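Zenia Residents' Help Exchange
Clothing and Household Care
Status: Answered (3 replies)

Storing quilted winter jackets over summer in a small unit

Posted by Chaimae Slaoui in March

Good afternoon. I would be grateful for advice on the correct storage of padded winter coats between seasons. Our household has several, both down and synthetic, and we live in a unit with one hall cupboard and no garage. Last year I placed everything in vacuum bags under the bed. When the bags were opened in May, two of the coats had gone flat through the shoulders and one had a stale smell that did not leave after airing.

My questions are as follows. Should the coats be washed before storage if they do not look dirty? Are vacuum bags acceptable for any type of filling? Is there a recommended product for keeping moths and mildew away that does not leave an odour of its own? I have a front loader and access to the shared dryer in the Pedura building, which costs extra after 20 minutes.

I have read the previous thread on woollen blankets and it did not cover this matter.

Reply 1
Member, Abdel Hamid Street

Vacuum bags are fine. I have used them for years with no trouble. Put a cake of soap in with them.

Reply 2 (marked as accepted)
Sherif Samir, Textile Care Adviser

Thank you for your enquiry. Please note that the following is general guidance, and that the care label inside each garment takes precedence over it.

Washing. Garments should be cleaned before they are put away, including those that appear clean. Body oils and perspiration collect at the collar and cuffs and will yellow over several months. They also attract insects. Close all zips and press studs, turn the jacket inside out and use a mild liquid detergent at 30 degrees or lower, according to the label. Fabric softener should not be used on down. An additional rinse is advised, as detergent left in the filling will cause it to clump.

Detachable parts. Remove any fur or imitation fur trim and store it separately. Drawstrings should be loosened. Toggles and decorative buttons may be covered with a small piece of cotton cloth if they are likely to knock against the drum.

Drying. Most of the difficulties reported to this page relate to drying, and I suspect the stale smell you describe is of this kind. The outer shell will feel dry well before the filling does. On a low heat setting, a down jacket may need three or four cycles, with the filling broken up by hand between each. As your dryer is charged by time, you may prefer to dry the jacket flat on an airer for two days, turning it morning and evening, and to finish it in the machine. Narrow quilted sections, such as those at the waist, should be checked with particular care, as the rows of stitching are close together and damp is easily missed.

Compression. Down should not be kept under vacuum for a whole season. A short period, such as a house move, does little harm. Synthetic filling is also affected by long compression and in my experience recovers less well. A breathable cotton bag or an old pillowcase is suitable. If hanging space is limited, fold the jacket once across the middle and place it at the top of the pile.
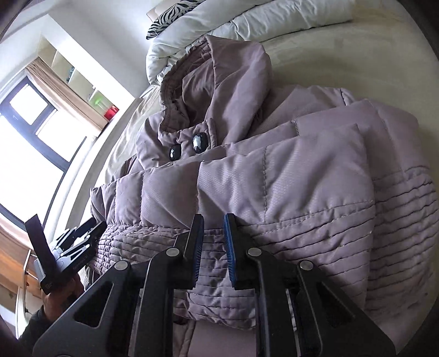
Lilac quilted jacket with a gathered hood, on the bed.

Insects and mildew. Synthetic fillings are of little interest to moths, although wool linings are at risk. Cedar blocks are satisfactory if sanded lightly each year. For damp cupboards, a tub of moisture absorber on the floor is sufficient, provided it cannot tip onto the clothing. I do not recommend soap, which may mark pale fabrics in warm weather.

Flattened shoulders. The two affected coats may be improved by a low tumble with three clean tennis balls. If the filling has moved out of the panels altogether, a repairer would need to open a seam.

Reply 3
Member, Pedura building, Unit 254

With regard to the shared dryer, residents should be aware that the left-hand machine runs hot on every setting. It was reported in March and is still listed for repair. The other one is reliable. I use the Plastar tubs with the clip lids for our coats and leave the lid resting on top without clipping it. They fit under a standard bed, but not under the low ones.

Response from Chaimae Slaoui

Thank you to all who replied. I will rewash the coat that smells and dry it over two days as suggested. Could anyone confirm whether the cotton bags are sold locally?

This thread has been viewed 612 times. Further replies are open to registered members.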